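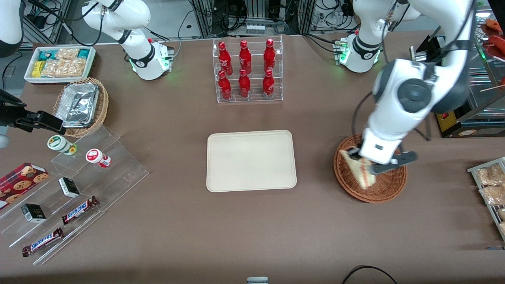 私たちについて

Wison(ウィソン)は、軽食と飲みものの小さな売り場をつくっている会社です。オフィスの片隅、待合室、研修施設のロビーなど。場所は小さくてOK。テーブル1台からやってます。

更新が遅れていてすみません。2020年10月8日、ようやくこのページを書き直しました。前の文章は古すぎました。

やっていること

・売り場の並べ方を考える
・かご、ラック、トレーなど什器の貸し出し
・サンドイッチと焼き菓子の手配
・補充と入れ替え

以上です。自動販売機は扱っていません。よく聞かれるので先に書いておきます。

はじまり

最初はClullemlowという貸し会議室の一角でした。お昼を買いに出る時間がない、という声があって、サンドイッチを3種類だけ置いたのが始まり。タマゴ、ハム、野菜。初日は昼前になくなり、次の日は多く作りすぎて余りました。そのへんの加減、いまだに難しいです。

今はClullemlowのほか、Bovsteadの研修棟など、あわせて10か所。昨年度にお届けしたサンドイッチは3,828個でした。大手さんから見れば小さな数字ですが、うちとしては過去最高です。

並べ方の話

ここは少し長くなります。うちの仕事の半分はこれなので。

飲みものは段のあるラックに。後ろの列が前の列より高くなるようにします。平らに並べると後ろが隠れて、前だけ減っていくんですね。透明なアクリルのものが多いです。中身の色がそのまま見えるので、ラベルの赤や緑がちゃんと目に入る。

小さい筒形の容器は階段型のスタンドの上へ。袋菓子は箱にまとめて、口を上に。袋ものは立てて入れると探しやすいです。寝かせると下の袋が忘れられます。

真ん中にはトレーを一枚、何も載せずに。お客さまが選んだものを一度置くためのスペースです。ここに商品を足したくなるのですが、がまん。足すとたいてい失敗します。

サンドイッチは丸い編みかごに入れます。什器メーカーのHrnčiarさんのかごを長く使っていて、浅めで縁がしっかりした形が気に入ってます。深いかごも試しましたが、底のほうに手を入れるのが面倒という声があり、やめました。

切り口は見せる

三角のサンドイッチは、切り口を上に向けて置くのが基本です。何がはさまっているか、手に取るまえに分かるように。包みは透明なフィルム。ラベルを大きく貼っていた時期もあったのですが、肝心の中身が隠れるので、今は裏に小さく貼るだけにしまた。 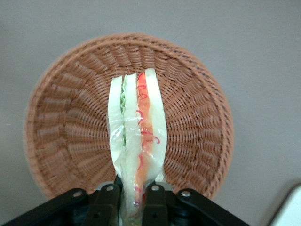
透明フィルムで包んだサンドイッチと編みかご。層が見える向きで。

アレルギー表示は売り場の札と、個包装の裏の両方に。札だけでいいというお客さまもいますが、両方つけます。

かごは毎日引き上げて、編み目のパンくずをブラシで落とします。地味な作業です。編み目が細かい真ん中あたりが一番たまる。布を敷けばいいのでは、とも言われますが、布がずれて見た目がくずれるのと、洗濯が増えるので、敷かずにやってます。

社内のこと

スタッフは6人。仕込み、配達、売り場づくり、経理、全部この人数で回しています。電話に出られないことが多いので、できればメールでお願いします。折り返しは翌営業日になります。

新しい置き場所は随時ご相談ください。テーブルの大きさと、冷蔵庫の有無、だいたい何人くらいが使う場所なのか。この3つを最初に教えていただけると話が早いです。下見は無料。見積もりも無料。

試し置きは10日間から。途中でやめても大丈夫です。什器はそのままお貸しするので、ご用意いただくのは台だけ。クロスは掛けても掛けなくても。

10月中は新しい焼き菓子の入れ替え作業があるため、下見の日程が少し取りにくくなってます。お急ぎの方は件名に「急ぎ」と入れてくださいい。先に見ます。

Wison 売り場づくり担当一同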